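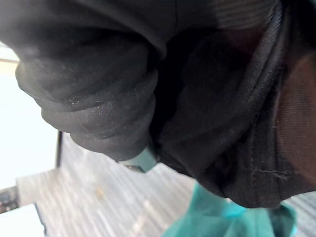 Bienvenue dans la foire aux questions de l'atelier textile ! Vous êtes de plus en plus nombreux à nous écrire au sujet des vêtements noirs, et ça tombe bien, c'est mon sujet préféré : comment les plier, les rouler, les garder beaux longtemps. Le noir doux et mat est magnifique quand on le roule en gros plis arrondis, mais il attrape tout, et les petits points blancs de peluche et de poussière accrochés au milieu des plis en sont la preuve. Voici donc les questions qui reviennent le plus souvent, avec mes réponses. Perla Beltrán

Rouler ou plier ?
Rouler, presque toujours ! Un pull ou un sweat roulé se glisse debout dans un tiroir, on le repère d'un coup d'œil et on le sort sans écrouler la pile. Je garde le pliage à plat pour les chemises et les pantalons à pli marqué.

Comment enlever les peluches blanches ?
Une brosse adhésive suffit pour la poussière du jour. Pour les peluches bien accrochées, passez un gant de caoutchouc légèrement humide, toujours dans le même sens, du col vers l'ourlet. C'est bête comme tout et ça marche à merveille. Brossez avant de rouler, sinon vous enfermez tout à l'intérieur.

Pourquoi mes vêtements noirs ressortent-ils couverts de poussière de la machine ?
Neuf fois sur dix, il y avait une serviette éponge dans le tambour, ou un mouchoir en papier oublié dans une poche (je vide les miennes deux fois, je me connais). Lavez le noir avec du noir, à l'envers, à 30 degrés, et nettoyez le filtre de temps en temps.

Peut-on ranger du noir avec des couleurs ?
Oui, une fois que le vêtement a été lavé deux ou trois fois. Un tissu neuf peut déteindre, surtout s'il est encore un peu humide. Pour les bruns et les roux, aucun souci chez moi, et je trouve que ces teintes chaudes sont superbes à côté d'un noir charbon !

Et les coutures, elles souffrent quand on roule ?
Pas si on roule sans tirer. Posez le vêtement à plat, lissez les coutures avec la paume, rabattez les manches, puis partez du bas - ou du col si le bas est épais. Un rouleau trop serré marque le tissu, un rouleau trop lâche se défait : il faut pouvoir y glisser un doigt.

Quelles boîtes utilisez-vous ?
À l'atelier, nous avons des boîtes Multitz, format moyen, avec un couvercle qui ferme bien. J'y range quatre gros pulls ou six tee-shirts à manches longues. À la maison c'est plus modeste, une vieille valise et des cartons à chaussures, et ça va très bien aussi.

Faut-il apporter ses vêtements à l'atelier ?
Avec plaisir ! Un sac de 50 litres bien rempli, c'est parfait pour une séance. Venez avec ce qui vous embête le plus : le gros gilet qui ne tient dans aucun tiroir, la polaire qui peluche... On s'installe sur la grande table et on s'y met ensemble. Les séances commencent à 18 h, accueil dès 17 h 45 - il y a du thé.

Je n'ai pas trouvé ma question, que faire ?
Écrivez-moi par le formulaire de contact. Je réponds à tout le monde, un peu moins vite en décembre.

Contact | © Atelier Ranjbar | Mentions légales | Haut de page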